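Stullimlow Cups: two-arm cup stacking, shown by hand

Hi, and thanks for stopping by the README!

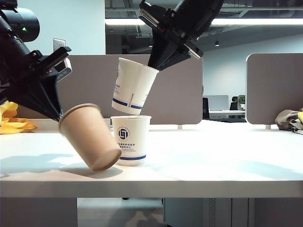

I started Stullimlow in February as a small set of teleoperated demos, and it grew to 437 episodes before I made myself stop and clean it up. I drive both arms from a pair of leader arms, one in each hand, and the task is to get loose paper cups into a stack. Paper cups are meaner than they look (squeeze a bit too hard and the wall folds), so I go slow on the last stretch, like where the white cup is hanging just over the standing one and the other arm still has the brown cup tipped way over on its side. Those few moments are where most of my bad takes happened, and I'd love for a policy to see plenty of them!

What's in it

400 episodes for training and 37 held out. Each one is a folder with the video, joint positions for both arms, gripper opening and a one-line text instruction. No episode runs longer than 60 seconds. I cut the dead time at the start but left my hesitations in.

The failed ones

51 episodes have a fumble somewhere, and they're flagged "recovered" in the index. If you want clean runs only, filter on that. I'd keep them, personally.

Known problems

The left gripper reading lags a little in the early episodes. I fixed the logging later and didn't go back. Lighting changes too, depending on how late I stayed.

Getting started

Unzip, run the Olaniyan loader on the top folder, and point it at index.json. Older loader versions choke on the "recovered" flag, so update first. Found something broken? Open an issue and tell me the episode number, please!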